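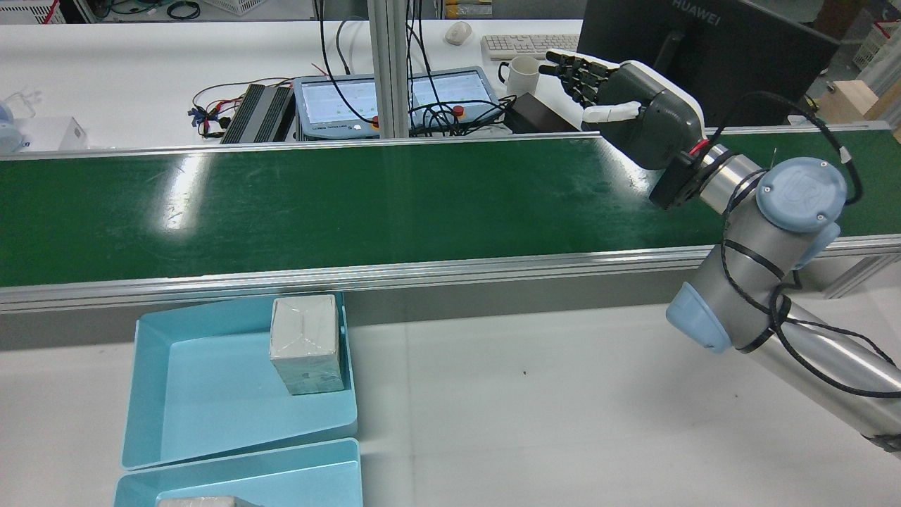

Logistique interne et conditionnement
Séance 4 - Le poste de tri en bord de convoyeur
Support de cours, M. Bouchard, site de Murnermont

1. Objet de la séance

La séance 3 portait sur le choix du convoyeur (bande, rouleaux, chaîne). On passe maintenant au poste lui-même : ce qui se trouve entre la bande et le plan de travail, comment les bacs sont disposés et ce qu'il faut vérifier avant de lancer un lot. Le TP d'application se fait par groupes de 2, en salle de conditionnement.

2. Vocabulaire

Bande : partie souple qui porte les produits. Une bande lisse laisse facilement glisser un emballage sous film ; une bande à relief le retient mieux mais se nettoie moins bien.

Rive : bord longitudinal du convoyeur. On distingue la rive côté opérateur et la rive opposée. Les deux n'ont pas forcément la même largeur.

Profilé rainuré : profilé d'aluminium dont les rainures reçoivent des écrous coulissants. On peut y fixer un guide, une butée ou un support de capteur sans percer.

Bac à bec : bac dont la face avant est ouverte ou abaissée. Il permet la prise sans passer la main par-dessus un bord.

Plan de dépose : surface sur laquelle reposent les bacs, devant la rive côté opérateur.

3. Disposition des bacs

Les bacs se placent devant le convoyeur, jamais dessus. La face ouverte doit rester dégagée dans le sens de la prise. Quand deux bacs sont posés l'un devant l'autre, le plus proche de la bande reçoit les pièces à traiter en premier.

On garde une zone libre à côté des bacs. Elle sert à poser un produit douteux (film déchiré, étiquette illisible) le temps de décider de son sort. Cette zone n'est pas un stock : elle doit être vide en fin de lot.

Bacs clairs de préférence. Sur un fond bleu pâle, un produit gris sous film se repère mieux que dans un bac foncé.

4. Produits sous film

Le film plastique pose trois problèmes au poste de tri :
- il brille sous l'éclairage de plafond, ce qui gêne la lecture des étiquettes ;
- il plisse aux angles et peut s'accrocher aux bords d'un bac ;
- il change le frottement sur la bande, donc la distance d'arrêt.

Une boîte cubique se pose à plat, une face parallèle à la rive. Une boîte posée de biais arrive de biais à la butée et tourne.

5. Contrôle avant lancement

Bande à l'arrêt et vide sur toute sa longueur.
État de surface : les rayures fines sont admises, les entailles et les bords effilochés ne le sont pas. Noter leur position sur la fiche.
Rives : pas de vis saillante, pas de guide desserré.
Plan de dépose essuyé. Une simple poussière passe vite sur le film par effet électrostatique.
Reflets : se placer à hauteur de travail et repérer les zones éblouissantes de la bande. Ne pas lire d'étiquette dans ces zones.

6. Exercice

L'atelier Valente trie des boîtes sous film par lots de 464. Un bac contient 48 boîtes.

a) Combien de bacs faut-il pour un lot complet ? Combien de boîtes contient le dernier ?
b) Après un changement de film, 155 boîtes d'un lot sont mises de côté pour plis excessifs. Calculer le taux de mise à l'écart.
c) Proposer un emplacement pour ces boîtes sans réduire la zone libre du poste. Un croquis coté est attendu.

Éléments de correction : a) 10 bacs, le dernier contient 32 boîtes. b) 33,4 %. Le c) sera discuté en séance - plusieurs implantations sont acceptables.

7. À rendre

Fiche de contrôle remplie et croquis du poste, une copie par groupe. Indiquer les deux noms sur chaque feuille.

Lecture pour la séance 5 : dossier Trurner, parties sur les butées et les guides latéraux.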